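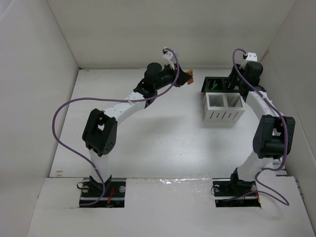 Duvberg Facilities Guide / Bench Enclosures Group

Section 4. Setting up the work floor and containers

4.1 General

The Jirden enclosure has white walls, a white work floor and a raised front board. This section covers cleaning the floor, fitting the front board and placing containers before a work period. Wiring and power are covered in Section 6.

The floor panel is 750 mm wide and 700 mm deep. Keep the full surface clear except for the items listed on the bench card.

4.2 Before you start

Park both arms and switch off power at the wall. Check that the bench card matches the enclosure number on the door sheet. You will need a lint-free cloth, the mild cleaner from the Pudimo kit, a steel rule and a hand screwdriver.

CAUTION: Do not lean on the front board. The board is not rated for loads over 76 N.

4.3 Cleaning the floor and walls

1. Remove all containers and set them on the side shelf.
2. Spray cleaner onto the cloth. Do not spray the floor or walls directly.
3. Wipe the walls from top to bottom, then wipe the floor from the back toward the front board.
4. Wipe along the joint between the floor and the front board. Dust collects there and shows up as a gray line after a few days of use.
5. Dry all surfaces with a clean part of the cloth.

NOTE: Scouring pads leave marks on the white finish. Marked panels are replaced, not polished. Order panels from Jitpraphai using part number 346.

4.4 Checking the front board

1. Check that each black base plate sits flat in its rectangular cutout.
2. Press lightly on each corner of the plate. If it rocks, tighten the screws by hand in a crosswise order.
3. Remove crumbs, tape and loose hardware from the cutouts.
4. Confirm that the purple cables hang in loose loops and are not trapped under a plate or a container.

4.5 Placing the containers

1. Place the pair of containers on the right side of the floor, next to each other.
2. Align the front edges with the rule. A gap of up to 3 mm between containers is acceptable.
3. Leave the middle of the floor open.
4. Empty both containers before the first run of the day.

CAUTION: Keep hands outside the enclosure once power is restored.

4.6 Records

Enter the cleaning time and your initials on the bench card. Report damaged panels to Kusum Chaturvedi. Requests to change the container layout go to Man-lok Cheung. Bench cards are replaced each July.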